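Search this site
Search
Newsletter archive

September 2025
By the Cutgate software desk

Cutgate 94: the planner finally waits for the eyes

We have been promising this one since the spring, and we are so pleased to have it out the door. Release 94 of Cutgate, our control and planning stack for opening up and stripping old desktop computers, is on every arm in the Medina workshop, and it changes how the arm decides where to go once the lid is off.

A bit of background for newer readers. Until this release, Cutgate looked inside a computer once, built a map of everything it found, and planned the whole job from that single look. It's a fine way to work on a tidy bench with parts you know well. Inside a real case it falls apart fast. Cables droop into places where the map says there is open air, shiny metal throws back reflections that the depth estimate reads as holes, and a board that sits a hair lower than expected makes every later move wrong by the same hair.

Now the map is alive. Widevow, our perception module, sends a fresh estimate to the planner 30 times a second while the arm is moving, and the planner is allowed to change its mind halfway through a reach. That sounds like a small thing to allow! It took us most of the summer. The old planner would happily throw out a good path the moment a new estimate arrived, so in our first tests the gripper dithered over the board like someone choosing a chocolate. What fixed it was giving each path a sort of loyalty score. A new path has to beat the current one by a clear margin before the arm switches, unless the current one runs into something, in which case it switches right away. 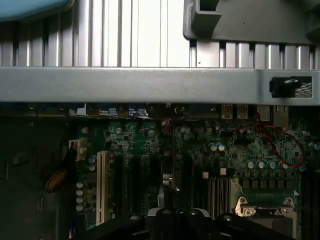
The other big piece is how Widevow handles thin things. Wires and cables were our worst category by a long way, and the old approach of boxing each one in was hopeless, because a box drawn around a curved wire is mostly empty space that the planner then refuses to enter. Release 94 traces a wire as a chain of short segments and keeps a little clearance around each segment. The arm can now slip a finger past a loop that used to close off a whole corner of the board. Where the trace loses the wire behind something, the planner treats the gap as occupied until it gets a better angle. We went back and forth on that (it does make some jobs slower), and we're happy with the cautious choice for now.

Reflections are better too, though I won't call them solved. Ribbed and brushed metal still fools the depth estimate when the light comes in low. Widevow now marks those patches as doubtful and asks the arm for a second view from slightly to one side, and if the two views disagree, it goes with the nearer surface.

For those of you who like numbers, we replayed 358 recorded jobs from July through the old and new planners. The runs that used to stop and ask for help because of a cable were the ones that gained the most, and we'll put the full comparison in the release notes once we've checked the labels again. A few of them were wrong, and they were our own labels, so that's a morning of humble pie for the whole desk.

There's new tooling as well. Plullis, the replay viewer, can scrub through a job with the gripper view, the live map and the planner's rejected paths all on one timeline. The rejected paths are my favorite part. You can watch the arm consider going left, think better of it, and see exactly which segment of which cable put it off. If you write your own skills for Cutgate, please try it on your next bug before you add another print statement. Plullis holds the last 100 jobs on the workshop machine by default; you can raise that in the settings file if you have the disk space.

Two things to know before you update. Skills that ask for the map once and store it will still run, but they'll be planning against old news, so switch them to the new subscribe call. And the clearance setting for wires is now separate from the one for solid parts. If you had a single value tuned for your arm, it gets copied to both, and you'll probably want the wire one smaller.

Next up is memory slots. The little latches at the ends are fiddly, the view is usually half blocked by the gripper's own fingers, and we have three competing ideas about how to deal with that. I can't wait to try them all.

Contact the software desk | © 2025 Cutgate | Back to top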